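Brallanis (software)

Brallanis is a planning and control package for two-finger grippers, written at Wirnham by Mpho Engelbrecht and Benjamín Barrientos. First release January, version 5 current. Takes wide-angle video from hand-held grippers, works out the finger opening from the printed markers, hands a path to the arm controller.

Parts: marker reader, pose tracker, planner, replay tool. The planner was split off from Donnelly, an older code base - some file names still carry the old prefix. Training set stands at 2805 clips, 509 of them held back for testing.

Perception

Each finger has one square black and white marker on its upper face. The reader finds both, corrects for lens bulge, then gives a width. Glare on pale plastic is a known problem, seperate exposure setting added for it.
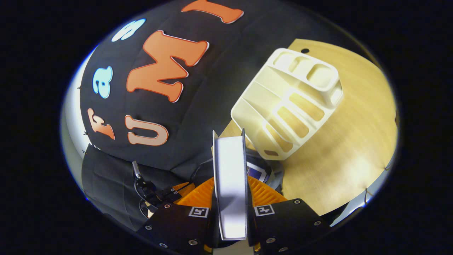 Mpho Engelbrecht

A white plate held upright between the fingers, slotted tray beyond it on the tabletop. Thin flat parts get their own grasp model, see Ziltitz.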